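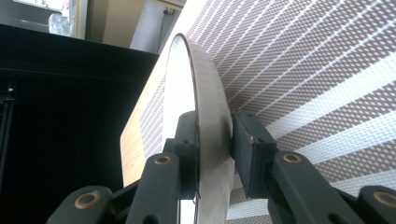

Ticket 395: Wutero plate, gray rim, white inside
Product line: Darnier everyday set
Status: Solved

Customer wrote:
I love this set, I eat off it every single day! But my plate has picked up thin gray lines on the white face, and dish soap does nothing. The matte rim looks fine. Is the glaze going?

Reply from Grarasico support, 2:13 PM:
So glad it gets daily use! Those lines are most likely metal left behind by forks and knives. Run a fingertip across one. If it feels smooth, mix baking soda with a little water, rub it on with a soft cloth for 2 minutes and rinse. Please keep the paste off the matte part, it can leave shiny patches there. If you feel a groove, stop and write back.

Customer wrote:
Smooth! First round took off most of it, second round got the rest except one short line near the lip. I can live with that. Wow, what a difference! Doing the bowls tonight.

Reply from Grarasico support:
Fantastic! Same steps work for the bowls. Closing this one, reply within 40 days to reopen.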